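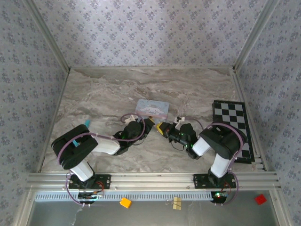 Minutes of the June review meeting, Dunne trial group
Subject: the Jultance two-arm tabletop kit from Greltarport

The meeting opened at 4:15 p.m., a little behind time owing to the coffee, and the chair thanked everyone warmly for coming back so soon after the last one. The earlier minutes were read and accepted with one correction: the spare servos were ordered by the Zerndale office, and we are glad to give them the credit.

1. Trial so far. The kit has now logged 1,616 pick-and-place attempts, of which 1,003 were completed without help. The group felt this was a very decent showing for a kit at this price, though several members would like to see the figures for boxes kept apart from those for small blocks, and the log will be split that way from now on.

2. Gripper fingers. There was a long and good-natured talk about the yellow fingers. Those who have been running the arms like how wide they open, and find the wrist camera a real help when coming in near the chessboard, where the numbers along the border make it easy to say which square you mean.
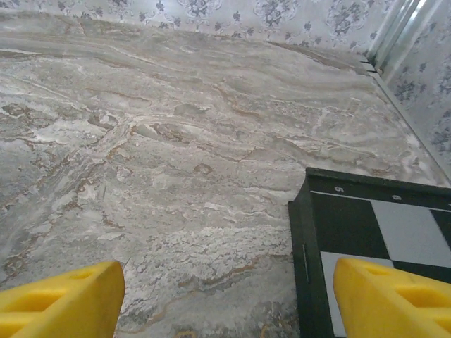 Zerndale wondered whether the trial was being too kind to the kit, and asked that the board be turned a little between runs so the arms don't simply learn one corner of the table. This was agreed to happily, and will begin with the next batch.

3. Service plan. Greltarport offers cover for 27 months, with a loan arm during repairs. We all liked the sound of the loan arm. It was left open whether the cables are included, and the secretary will write and ask.

4. Purchase. Put off until the split figures are in. The feeling in the room was friendly toward buying 2 kits.

Closed at 5:40 p.m.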